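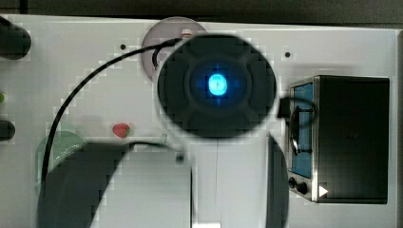
20 June 2018

Second day of the Skakholm reprocessing. The job, for whoever reads this in September and wonders why we sound tired: Jakard wants all 1,714 tiles of the coastal set rerun against the new ground control before the contract review, and wants it done on the old budget. The new operations VP over there came up through finance and likes a number on everything. So we are producing numbers.

Started the morning with the control points. 348 in the delivered file, and the header says 400. I wrote to Jakard asking where the other 52 went and got back a very polite paragraph about organizational alignment. I have filed it under correspondence, which is where polite paragraphs go.

Ran the first block anyway. North end fits well. The south end leans east by more than a pixel, always the same way, and always on tiles from the second flight. I spent an hour blaming the elevation model. The elevation model is innocent, or at least no guiltier than last year.

Changed one thing at a time after lunch:
lever arm values as delivered — lean stays
lever arm values from the 2016 install sheet — lean gets worse
timing offset set to zero — lean mostly gone, which I did not enjoy, as the offset was mine 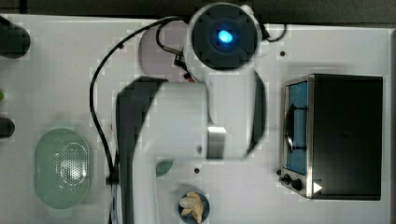 Timing offset, continued

The Yoshida unit logs in GPS time. Our reader assumed UTC and added leap seconds it had no business adding, and my offset was put in last winter to cancel them out. Someone then fixed the reader (good) and left my offset in place (less good). First flight was processed with the old reader, second with the new one. Hence a north end that behaves and a south end that doesn't.

To do: take the offset out of the config, put a line in the reader's log saying which time base it used, and rerun the second flight only. If the first flight shifts at all, stop and find out why before touching anything else.

Rerun started at 3:40 on a batch of 80 tiles. I am not starting the full set overnight until those look right. We did that in the spring and came in to a full disk and an empty results folder.

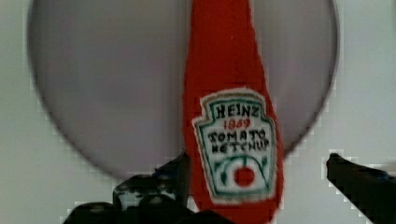 Imagery Processing Group, Avevstead

Batch finished before five. Lean is gone on the tiles I checked by hand, which was the four corners of the block and two in the middle. The automatic check passes everything, but it also passed everything on Monday, so I'm giving it limited credit. It compares neighboring tiles with each other, and if they all lean together it is perfectly happy. Needs a test against the control points. Put it on the list under the other two things on the list.

Draft note to Jakard is in the shared folder. It says "time base mismatch between flights," and that is true. It goes into less detail on who typed the offset.

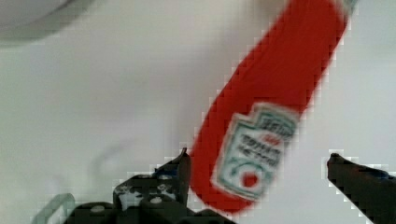

Rasmus Rimkutė, in pencil under the draft: put the offset in by name and date, they'll find it in the config history anyway. Also ask again for the missing points, and copy the program office this time. I'd hold the full rerun until we know whether the 52 are all in the south.

Fair on all counts. Note rewritten with the offset in it. Second request for the points sent at 5:20, program office copied. Full rerun on hold, second flight config saved as v7, old one kept as v6 with the offset still in it for comparison.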